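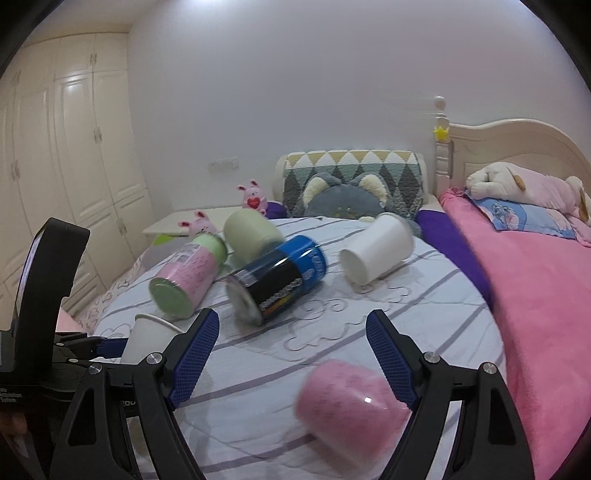

Which town should you choose if you have only one free day near Onevbridge?
Brurnach. The bus goes there directly, the town is small enough for walking, and the hospital, the market and the old quarter are all on the same side of the river.

I am writing this thread because people ask me after I moved here for work. I am not a guide, I only live here. I will try to be exact.

Brurnach is older than it looks. When you come out of the bus station you see offices and a parking garage, and many visitors think this is the town. Please walk up the hill for 11 minutes. After the second traffic light the streets become narrow and the stone changes color.

The town was built in two parts. The lower part was planned by an engineer and all the streets are straight. The upper part was not planned by anyone, and I still lose my way in it when it is dark.

The population of the upper town is 1,014. This is written on a metal plate next to the town hall door. My neighbor Senan Rafferty says the plate is old and the number was never corrected. I cannot tell you which is right, but the plate is nice and you can find it easily.

Town hall is open for visitors in the morning, except when there is a wedding. Inside you can see the big map of the river before the bridge was made. Ask at the desk, because the door of the map room is usually closed but not locked.

Now about the bridge. It is the reason that Brurnach has a market. Before it, farmers had to go to Onevbridge with a boat, and they paid for each animal. After the bridge was ready, the Onevbridge people came here instead.

The market is on Tuesday and Saturday. Come early for bread and cheese. Come late for vegetables, when the prices go down. For fish I have no advice, I do not eat it.

Somebody asked me where to eat in the lower town. I go to Manik, near the covered stairs. The menu is short and the soup changes every day. They have a table outside but the trucks pass very close.

In the upper town there is a tea house with the name Abdel Hamid. It was the name of the first owner. Now Perihan Ekinci has it and she kept the sign. She closes when the cake is finished, so do not plan it for the end of the day.

Transport. The bus from Onevbridge leaves every hour and the ticket costs 3 for one way. The driver does not give change for big bills. There are two stops called Brurnach, and you need the second one. The first is only the industrial area.

If you come by car, do not drive to the upper town. The navigation will tell you that it is possible. Last May I followed it and I had to go back down the whole street in reverse, with a delivery man walking behind me and waving his arms.

Hospital and pharmacy, for those who travel with parents like I do. The hospital is in the lower town, on the long avenue. The pharmacy opposite stays open at night, but you must ring the bell at the side window.

The schools are good and for this reason many families moved here. You will notice it in the afternoon, when all the sidewalks on the avenue are full. It is a good hour to be in the upper town.

A correction to my older post: I wrote that the clock tower can be climbed. Rogério Medeiros wrote to me that the stairs are closed for repairs. I went to look and he is right. Thank you, Rogério. There is no date on the notice.

From the garden behind the tower you have almost the same view. You see the river, both bridges (the other one is for trains) and, if the air is clear, the roofs of Onevbridge.

Weather: it is more windy than in Onevbridge. I have a jacket with me even in summer. In winter the hill can have ice and the town puts sand only on the main street.

Mohcine Abou Zeid asked if one day is enough. For the upper town and the market, yes. If you want also the path along the river to the old mill, take two days and sleep here. The path is flat but it is long, and there is no place to buy water.

I did not write about hotels because I never slept in one here. If you stayed in Brurnach, please put the name under this post and I will add it to the list.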